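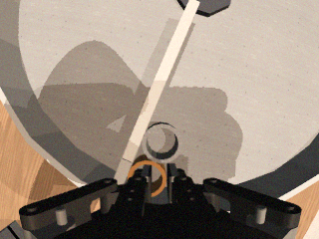 図4-1 手首視点。指のすき間の先にオレンジ色のリング、その奥に灰色の筒。

検索 マニュアル内を検索 キーワードを入力

4 操作例の収集(Arneck シーン、回転台とリング)

改訂 12/09/2026

この章は、Jevov のシミュレーション環境でリングを回転台から青いトレイへ移す操作例を記録する手順を扱います。インストールと操縦デバイスの接続は前の章までに済んでいるものとします。

先に断っておくと、配布元の紹介ページにある「集めるほど賢くなる」という一文を、この章では前提にしていません。Lukcombe での運用では、雑な操作例を足した回のあとに把持が目に見えて下手になったことがあります。原因が本当に操作例の質にあったのか、学習側の設定変更が重なったせいなのか、いまだに切り分けられていません。以下の手順は、その程度の確かさのものとして読んでください。

4.1 記録を始める前に

1. シーン一覧から Arneck を開き、「初期配置を読み直す」を押します。前回の終了状態が残っていても警告は出ません。

2. 手首視点、低い視点、俯瞰視点の表示をすべて有効にします。操縦中に見るのは手首視点だけという人が多いのですが、保存の対象は表示中の視点に限られます。閉じた視点はあとから復元できません。

3. 影の設定を「有効」のままにします。描画を軽くしたいときも切らないでください。手首視点では腕とハンドの影が台の上に大きく落ちます。影なしで集めた操作例を影ありの例に混ぜてよいかどうか、資料には「影響は軽微」とありますが、根拠になる測定結果は添えられていません。

4. 操縦デバイスの中立位置を取り直します。所要時間は約10秒です。

注意:中立位置を取り直している間は、デバイスから手を離してください。触れたままにするとずれが残り、そのずれごと操作例に記録されます。再生時にこれを自動で補正するという機能がメニューにありますが、使わないことをすすめます。補正後の軌跡で指先がリングの壁にめり込んだ例を確認しています。

4.2 リングをつかむ

5. 目標のリングを決めてから録画を開始します。録画中に迷うと、迷った動きもそのまま手本になります。

6. 仕切り棒の近くにあるリングは、棒と反対の側から近づきます。棒に指が触れた場合、その回は破棄します。「軽い接触は可」という設定項目は、何を軽いとするかの説明がないため無効にしてください。

7. 片方の指をリングの穴に入れ、もう片方を外側に置いて、壁をはさみます。上から全体をはさむ持ち方も動作はしますが、隣のリングと接しているときには使えません。持ち方は一回の収集を通してどちらかに統一します。

8. 指を閉じたら一拍おいてから持ち上げます。
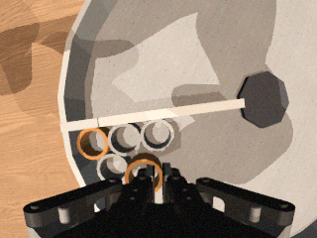

Chidubem Jibrin からは、持ち方をそろえすぎるのもどうか、という意見が届いています。端に寄ったリングと中央のリングで同じ近づき方を強いると、操縦者はどこかで無理な姿勢をとる。その無理のほうを機械が覚えてしまうのではないか、そもそも統一したほうがよいと誰が確かめたのか、という趣旨でした。

もっともな疑問です。確かめた記録は見つかりませんでした。手順7の指示は当面そのままにしますが、どうしても別の持ち方が必要な回には、メモ欄に「持ち方変更」と書いて残してください。あとで分けて比較できます。

注:メモ欄は検索の対象になりますが、全角と半角を区別します。表記は上の文字列に合わせてください。

4.3 運んで置く

9. リングが台の縁を確実に越える高さまで持ち上げ、そこからトレイへ向かいます。斜めに最短で運ぶ軌道は見た目がよく、所要時間の統計も改善しますが、縁に引っかけた回が成功として登録されることがあります。

10. トレイの底に近づいてから指を開きます。高い位置で離しても、シミュレーション上ではたいてい問題なく収まります。実物のリングが同じように収まる保証はどこにもありません。

11. 指を開いたあと、アームを真上に引き上げてから録画を止めます。止めるのが早いと、離す動作が途中で切れた例になります。

注意:トレイの外に落ちたリングを拾い直して続けないでください。拾い直しの例を集める場合は、別の収集名で最初から記録します。

4.4 視点の確認

12. 収集を一区切りするごとに、低い視点の再生を開きます。手首視点ではきれいに見えた回でも、横から見ると手首の関節が不自然にねじれていることがあります。

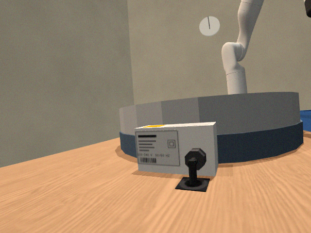
図4-2 低い視点。手前に白い箱と黒い器具、奥に円形の台とアームの一部。

13. 低い視点では、アームの上のほうが画面の外に出ます。見えていない部分の姿勢はこの視点で判断せず、俯瞰視点に切り替えて確認します。

14. 箱と黒い器具は操作の対象外です。位置を動かさないでください。背景の物があると学習結果が頑健になるという説明が Nwachukwu 版の付属文書に見られますが、比較対象が書かれていないので、ここでは採用も否定もしません。配置を固定するのは、単に条件をそろえるためです。

15. 三つの視点の時刻が合っていることを確認します。同じ再生位置で、指先とリングの位置関係が視点どうしで食い違う場合は、その回を保留フォルダへ移します。

4.5 成功判定を信用しすぎない

自動判定は、リングの中心がトレイの範囲に入ったかどうかだけを見ています。どう入ったかは見ていません。投げ込むように置いても、指に引っかかったまま押し込んでも「成功」になります。判定欄の緑色の印は、目で見る回をしぼるための目安と考えてください。

16. 一覧で「成功」のものを選び、俯瞰視点で最後まで再生します。倍速は使いません。

17. 次のいずれかに当てはまる回は、判定を手動で「不可」に変更します。
・仕切り棒または台の縁に触れた
・別のリングを一緒に動かした
・指を開く前にアームが引き上げられた
・操縦者が途中で目標を変えた

18. 手動で変更した回には理由を一語で入れます。空欄のまま保存すると、次の同期で自動判定に戻ることがあります。配布元の回答は「仕様」でした。

保存済みの355件をこの基準で見直したとき、残してよいと判断できたのは75件でした。基準が厳しすぎるのかもしれません。ただ、捨てた分を戻して学習させたほうがよいという主張には、まだ納得できる比較が示されていません。捨てた回も削除はせず、保留フォルダに置いてあります。

19. 見直しが終わったら、俯瞰視点で台とトレイの両方が画面に収まっているかを最後に確かめ、収集名を確定します。確定後に視点の向きを変えると、以前の回との比較に使えなくなります。 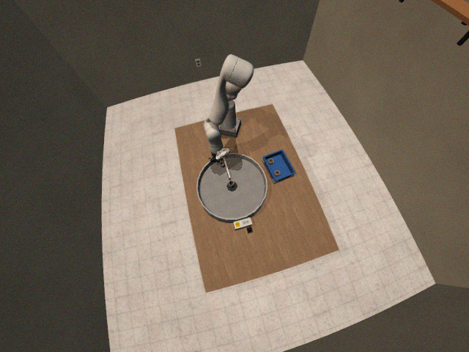 4.6 書き出し

20. 書き出し形式は「無圧縮」を選びます。既定の形式では画像の細部がつぶれ、細い仕切り棒の輪郭が背景に溶けることがあります。

21. 「不足分を自動生成」のチェックを外します。この機能は既存の軌跡を少しずつずらして件数を増やすもので、増えた分が新しい操作例と同じ列に並び、書き出したあとは見分けがつきません。件数の目標を達成したように見せたい場合には便利でしょう。

22. 保留フォルダが書き出し対象に含まれていないことを確認し、「実行」を押します。

23. 書き出し先を開き、任意の回を再生します。完了の表示は、ファイルが壊れていないことまでは確認していません。

注:書き出しに失敗した場合の再試行は、シーンを閉じてから行ってください。自動再試行の不具合は11月の更新で直ったとされていますが、当方の環境では更新後も再現しました。

シェア 4 コメント 10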